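3.2 Where household paper is kept, and why it stays there

We turn now to the part of the study we enjoyed most, the storage of paper in the home. The interviews in Section 3.1 asked people what they kept. In the home visits we asked them to show us, and the two accounts were often wonderfully different. A participant who told us that she kept "hardly any paper at all" opened a hall cupboard in Durlow and spent the next hour reading aloud to us from seed catalogs, appliance manuals and a parish newsletter to which she had never subscribed.

The visits covered 60 households and produced 819 entries in our log. An entry is any group of papers that the householder treated as one thing: a shoebox of letters, a run of magazines, a single address book. We borrowed this rule from Honda's earlier work on kitchen storage and it served us very well. It lets the householder decide where one thing ends and the next begins, and those decisions are themselves data. Kobori and Wada logged the first entries separately and compared notes each evening, and most of their disagreements concerned drawers.

Drawers deserve a section of their own. People speak of a drawer as a place where things are put away, but in our log the drawer is where paper waits. Bills, school forms and warranty cards go in with the firm intention that someone will deal with them. Open shelves and cubbies work differently. Paper in a cubby can be seen from across the room, and householders described feeling watched by it. Furniture that offers both, with a drawer over an open space (Figure 4), gave us some of our richest conversations, as people explained with great precision which papers belonged on which level.
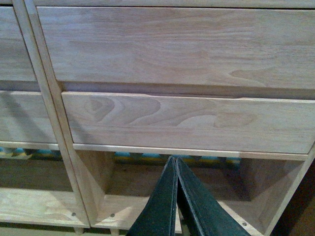
Figure 4. Pale wood cabinet with an open cubby beneath a drawer.

The precision surprised us. One retired bookkeeper kept unpaid bills in the drawer and paid ones below, on the grounds that a paid bill has nothing to hide. A pair of sisters did the reverse, and had argued over it every August when the property papers came out. We came to call this pattern level sorting. It appeared in homes of every size we visited, and we have not found it described in the earlier literature, which tends to treat a piece of furniture as one location.

Bound paper follows rules of its own. Books were the items people were quickest to mention in interviews and slowest to discuss during visits, perhaps since a book needs no excuse. Magazines and catalogs were another matter. They arrive on a schedule, they thicken into stacks, and at some point the stack becomes an object that people hesitate to break up. Several participants could name the issue at the bottom of a stack and the one on top and nothing in between - and still they wanted every one of them. Abreu's notes record a man who had moved house with the same run of gardening magazines 8 times. He had consulted them twice.

We asked each householder to take out one bound item and talk us through it. This simple request changed the tone of the visits completely. People who had been answering politely began to tell stories. They found recipes in margins, pressed leaves, a bus ticket, a phone number with no name beside it. Nishimura, who transcribed the recordings, noted that the talk at this stage is full of long silences in which only the turning of pages can be heard. We think these silences should be kept in the transcripts and marked with their length, and we have done so in the appendix.

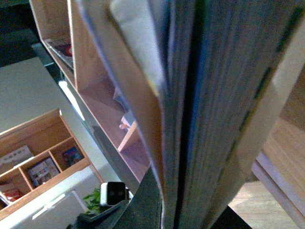
Why do people hold on to magazines they never reread?
Most of our participants said that the run as a whole mattered to them more than any single issue, and that throwing out one would spoil the rest.

That answer came up so often that we added a code for it, "wholeness," in the second round of analysis. It sits close to the collector's motive discussed in Section 2, with one lovely difference: very few of these people thought of themselves as collectors. They did not look for missing issues, and they did not care about condition. They simply wanted what had come to the house to remain together. Section 3.3 follows the same households through the letters and cards in their care, where wholeness matters much less and the name of the sender matters a great deal.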